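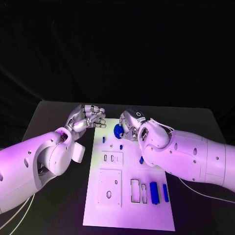

# Plallen opens orders for Barik practice board

Plallen began taking orders in October for the Barik, a white board with blue pegs and cylinders for testing two-armed robots. It sells for $732.

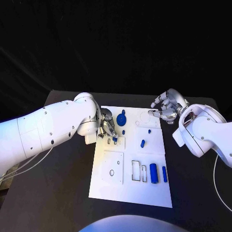
## What buyers get

Spare pegs come in packs of 3 for $70. "Small pegs are the hard part for most hands," said product manager Olumide Osagie. Setup guides are free to download. 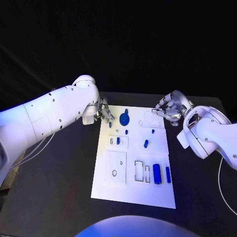
## Shipping

Plallen has 173 orders so far. Reseller Grernholm will handle returns.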